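Pallau Kitchen Handling: data card and notes for people who use the recordings
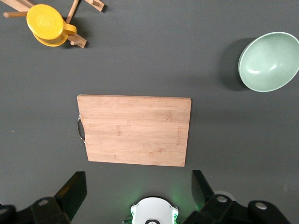 Pallau began as a question from the people who clear up after lunch in a shared staff kitchen, and it has stayed closer to their work than to ours, which I'm glad about. They wanted to know which parts of putting a kitchen back in order could be handed to an arm and which parts they would rather keep (they had strong views on both!). So the recordings are of ordinary things being moved on an ordinary table. A cutting board with a metal handle set into one short edge is a good piece to start with, because the kitchen staff pick it up by that loop without a thought, and an arm has to decide whether to go for the handle or the edge of the wood. In the view from the wrist the loop faces left and the two fingers come in from the bottom, so going for the handle means turning or reaching across. We argued over that for most of a Tuesday.

What is in the set

The release holds 2,702 recordings, each one an attempt at a single small job: move a board, set a bowl down somewhere else, take a mug off its tree or put one back. Of these, 241 are marked "handed over," meaning the operator stopped the arm and a person finished the job by hand. Please don't throw those out. The first thing most newcomers do is filter them away to get a cleaner training set, and I understand the temptation, but the handed-over recordings are the ones the kitchen staff asked us to keep. They show where the work comes back to a person, and that is what they have to plan their shifts by.

Each recording comes with the wrist view, the joint positions, the finger opening, and a short instruction in plain English. The instructions were written by the people who do the clearing up, in the words they use with each other. You'll find "pop the board by the wall" alongside "move the cutting board to the left." We left the spelling alone.

Folders

bellis/ has the recordings made during working hours, with the kitchen in use.
chu/ has the quiet ones, made after the last shift, and is the easier half to begin with.
notes/ has the operators' comments, one text file per session. Some are a single line and some go on for pages.

Getting started

Unpack the archive somewhere with plenty of room, then run the Fiken loader on chu/ first. It will print a list of sessions and complain about any file it can't open. If it complains about a missing notes file, carry on, as a few sessions never had one. The loader reads bellis/ the same way, only more slowly, and you may want to leave it going while you get yourself a coffee.

The wrist camera sits low and close, so big flat things fill much of the view and whatever stands near the corners is only partly seen. A model trained on this view alone tends to lose track of objects at the sides. We have had better luck giving it a few earlier views along with the current one, though we haven't tested that as thoroughly as I would like.

What changed for the kitchen staff

I want to spend a little time on this, as it tends to get left out of data cards. Before Pallau, clearing the kitchen was one long job at the end of the day. With the arm taking on the table, the job has broken up into shorter visits: someone comes by to set things out, someone comes back to see what was left undone. A few people like this very much, since it gets them off their feet. Others miss having the kitchen to themselves for an hour with the radio on, and they've told us so, and I think they have a point. Pay and hours were agreed before any recording started and did not depend on how well the arm did.

The staff also asked that 2 jobs stay out of the set altogether, washing up and anything with knives. We agreed right away. Please don't describe a model trained on Pallau as able to do either one.

Known problems

The instruction and the recording disagree in a handful of sessions where somebody changed their mind partway through. The notes usually say so.

Finger opening drifts a little over long sessions in bellis/. Reset it at the start of each recording if your method cares about exact values.

"Handed over" was left to the operator's judgment, and operators differ. Some stepped in early out of kindness to the crockery.

Questions and corrections

Reijo Riihimäki looks after the set and reads everything that comes in, though he is slow in February. If you've found a bad recording, send the session name and the instruction text, and he'll take it from there.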